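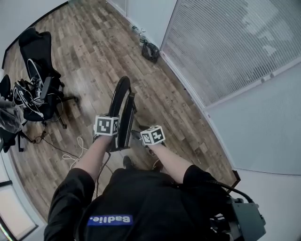 Chapter 7
Recording a Task by Hand

In this chapter you will learn:
how a person's hand movements can be recorded for a robot to copy
what a marker is and why each one has its own pattern
how to plan a recording session as a team
how to keep a log that somebody else can use

In Chapter 6 your team drove the arm with a joystick. Most teams find this slow. Picking up a cup takes a person a moment and gives a beginner with a joystick a great deal of trouble, as the arm has several joints and the joystick moves only a couple of them at once. In this chapter the joystick goes back in the drawer. You will do the task yourself, with your own hands, and record how they move.

7.1 The Flollgate project

The students at Flollgate College in Fandisthorpe have run a robotics club for several years. In December the club chose its entry for the Urkham Schools Trial, where each team has to teach an arm to pick up an object, turn it and set it down inside a marked square. Teams may not type in the positions. The arm has to learn them from recordings of a person.

Ximena Bustos and Uriel Alarcón were put in charge of the recordings. Their first log entry is dated Jan 2, 2023, and reads: "Cable check. Markers on. Left hand keeps turning away, try again slower." By the end of the project the club had kept 372 recordings and thrown out many more. We will use their log throughout the chapter.

7.2 Markers

A marker is a flat square with a black and white pattern printed on it. A program looks for the pattern in each picture from the camera. When it finds one, it can work out where the square is and which way it is facing.

One square on the back of the hand is enough while the hand stays flat. Once the wrist turns, the square may face away from the camera and the program loses it. For this reason markers are often fixed to the faces of a cube. When one face turns out of sight, another usually comes into sight. Each face must carry a different pattern, or the program cannot tell which side of the cube it has found.

The cube has to be strapped on firmly. If it slides on the hand during a recording, the program will report that the hand moved when it did not.

7.3 Planning a session

The Flollgate team worked in blocks of 30 minutes, with 2 people to a block. One wore the markers and did the task. The other started and stopped the recording and wrote the log. They changed places at the end of each block.

Before each block they went through the same list:
Straps tight, patterns clean
Sleeves clear of the cubes
Cables out of the way of the feet
Object at its starting place
Log open, recording number written down

Bustos added a rule of her own after the first week. The person doing the task had to hold still for a slow count of three at the start and at the end. It made the recordings much easier to trim.

7.4 Good and bad recordings

A recording can fail even when the task went well. The hand may have moved too fast, so that the pattern is blurred, or one hand may have passed in front of the other and hidden its cube. Alarcón marked each recording K for keep, R for repeat or Q for query, and the pair went through the queries together before the next block. Table 7.1 gives a page from their log. Read it before you start Activity 7A, and note how short the comments are.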